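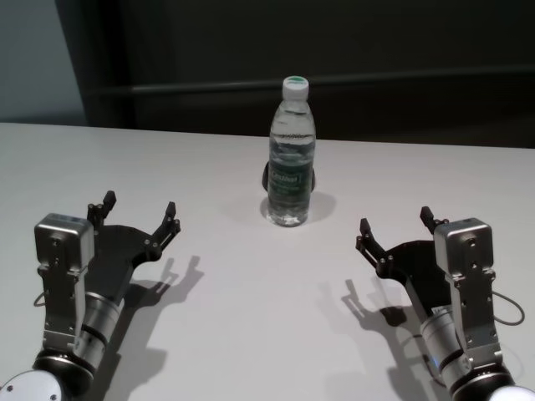

12/03/2018

Finished the water bottle entry tonight, or most of it. I have been keeping these notes since May, one object at a time, and the bottle has taken longer than the stapler did.

Shape first. The body is tall and narrow, with a slight waist in the lower section and molded ribs running around the shoulder. I assume the ribs are structural. A thin wall under a screw cap has to take the twisting load somewhere, and a smooth shoulder would buckle when the cap is tightened. Agathe Rey disagrees and puts the ribs down to stacking load in the crate. She worked two years at Gaillard on closures, so I have written her version beside mine and left both standing.

The cap is a white screw type with vertical ridges around the edge. I measured nothing on it. The calipers are still at Kollau with the rest of the bench kit, and the request to get them back is number 113 in a queue that has not moved.

The label is dark green with a white wave across it and sits near the middle of the body, low enough that a hand closing under the shoulder leaves most of the text showing. The lettering is white on green and reads well up close. From across the table I could not make out the name.
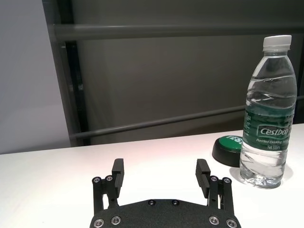 Label side. Net 555ml, Purified Drinking Water.

555 is an odd figure. The Fevis bottles in the cupboard are all round numbers, and the shelf inserts were cut for those. I tried to fit this one into the sheet I use for volumes and had to add a row between two existing ones, which shifted the formulas below it and cost me most of an hour. The sheet now stands at 1,732 rows. I should split it — I wrote the same thing here in May.

Light on the white table was good enough to work by. Clear plastic is difficult against white, and the edge of the body comes and goes depending on where I stand. The green band is the only part that holds from every side. For the drawing I will start from the label and work outward to the cap, then down to the base.

Inness wants the drawing at 100 percent scale with the ribs shown. I have put the rib count down as open until the calipers turn up.

Left to do: base profile, cap section, reply to Agathe about the crates.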